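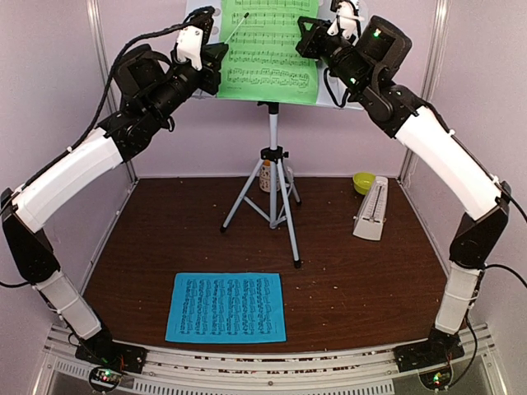 Music Stands and Printed Parts: Gallery
Norkance Music Library

The Norkance Music Library lends sheet music, stands and small accessories to schools and amateur ensembles in the district. This gallery accompanies the September display in the James Reading Room and concerns the most ordinary equipment in the collection: the stand and the page that rests on it. The library holds 1280 sets of printed parts and 68 stands, all of which may be borrowed on a standard card.

Green sheet on a music stand
Colored paper is permitted for working copies. Many ensembles use one color for each section so that parts can be sorted quickly after rehearsal. Original editions are never copied onto colored stock for performance.

Thin white stick with a dark tip, over the second visible row of notation
Readers following a line during study are asked to point with a clean, dry implement and to keep pens away from the page. Pencil markings are accepted on working copies only.

Dark brown wood-grain surface, pale lilac walls
A stand placed on a raised surface should be set well back from the front edge. Plain walls in a soft color are restful for reading and do not compete with the notation.

Borrowing

Stands are issued for up to 7 weeks and may be renewed once. Borrowers should check that the panel holds its angle before leaving the desk. Folding models are supplied with a cloth bag, which must come back with the stand. Large orders for the Brakolach Youth Orchestra and similar groups are prepared in the lower store and need about 2 days' notice.

Parts are to be returned in score order, with working copies kept in a separate folder. Loose pages may be repaired with the archival tape available at the desk. Household tape damages the paper and should not be used.

Requests to reproduce material from this gallery should be addressed to the Sikow Office, ground floor.

Comments (3)

Our wind band has used green for the clarinets for years. Much easier to spot on a dark stage than cream.
Reply

Can the cloth bags be borrowed separately? Ours has lost its drawstring.
Reply

Please ask at the desk about bags. Replacements are kept with the folding stands. (Library staff)
Reply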